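Notebook, April, bench 2

Third day on the Skonside storage numbers. The claim we were handed is that a home battery plus a smart water heater lets a house skip the evening peak entirely. I don't believe "entirely." The vendor's plot starts at 4 p.m. and stops at 9, so whatever got pushed past 9 isn't on it.

Reran the load trace from the Holcombe house. With the heater locked out the peak does drop, fine. Then the heater comes back on and pulls hard, right when the oven and dryer are going. Net shift looks like 12 percent of the evening energy. The brochure says 34. 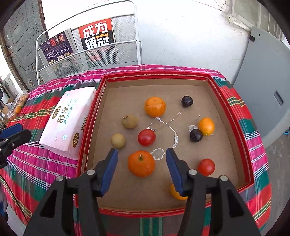

Also don't like how they count standby. The inverter draws power all night and they book it as "household." Move it to the battery's side of the ledger and the savings shrink again. Need to redo this with the Masgate meter, which logs every minute. The Stevens one averages over the half hour and smooths out the spikes we care about.

Wiring note: clamp on the heater leg was on backwards until lunch. Morning file is good if you flip the sign. I have not flipped it yet.

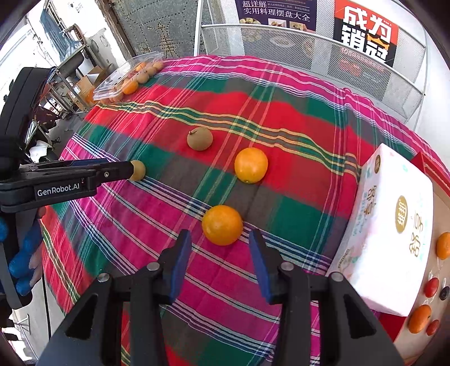
Annelies Declercq thinks I'm being too hard on them, and that even a 12 percent shift is worth having if enough houses on one feeder do it. Maybe. Then they should say 12. And if all the heaters come back at 9 sharp, the feeder gets a new peak — same problem, later bedtime.

Tried staggering the restart in the model. Helps on paper. It assumes every unit hears the signal, and ours missed it twice.

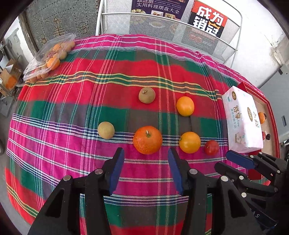
Jolien Van Damme wrote in the margin: check tank temperature before blaming the signal, the thermostat may simply have been satisfied. Fair point. Probe goes on tomorrow, top and bottom of the tank.

Still open: roughly 700 watt-hours in the overnight file that I can't assign to anything.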